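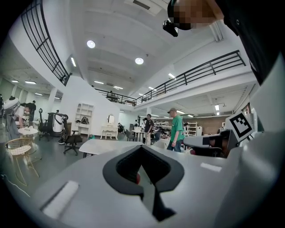
Gwawr Gwilliam wrote:

> Before anyone orders anything, can we settle the ceiling? If Priltach are coming in with the tower in November I'd like them to do the whole lot in one visit: the round recessed ones, the long tubes down on the lower level, everything. I don't much care about warm or cool. I care about not paying for the tower twice.
>
> And the railings. Black shows every fingerprint and every bit of fluff. White would vanish against the walls and we could all stop looking at them. Lozano have quoted for both colours and it's the same money.

Agree on the tower, disagree on practically everything else, so business as usual.

The round lights are fine. They're set into the ceiling, they glow, they ask nothing of us. It's the tubes I would go after. Anyone who has sat under them for an afternoon comes out looking like they've been kept in a drawer. Farance do a replacement that goes in the existing fittings at 14 pounds a tube, and I've had one on trial in my own garage since the spring. It hasn't hummed once, though my garage is admittedly not a demanding venue.

As for the railings, please, no white. We have white walls and a white ceiling already, and the black is the one thing up there that gives the eye somewhere to land. It also lets you see where the mezzanine stops, a quality I value in a mezzanine. My mother's eyesight isn't what it was and she has opinions about edges. Fluff can be wiped. I timed myself on the long diagonal stretch with a damp cloth and it took almost 90 minutes, including a sit-down.

What I would ask Lozano for is a touch-up on the curved bit, in the same black if they still have the code. Zilton supplied the original paint and I have a tin lid somewhere with a number on it. I'll look tonight.

Two other things while I have the floor:

1. The small round tables. Somebody suggested swapping them for folding ones. The round ones are too low for anyone over the age of twelve to lean over in comfort, I grant you, but I've met folding tables and I know what they do to fingers. Could we just get taller legs? Same tops.

2. Echo. A big open hall with hard walls is going to ring, and a coat of paint won't touch it. Priltach say hanging panels would help and want 90 pounds for a survey to tell us where. I can tell them where for nothing — up. But if the survey comes off the final bill I won't stand in its way.

Can people say yes or no on the tubes by the end of the month? Silence will be taken as a passionate yes.

> PS does anyone have the key to the lamp cupboard?

It's on the hook inside the lamp cupboard. There's a spare at mine.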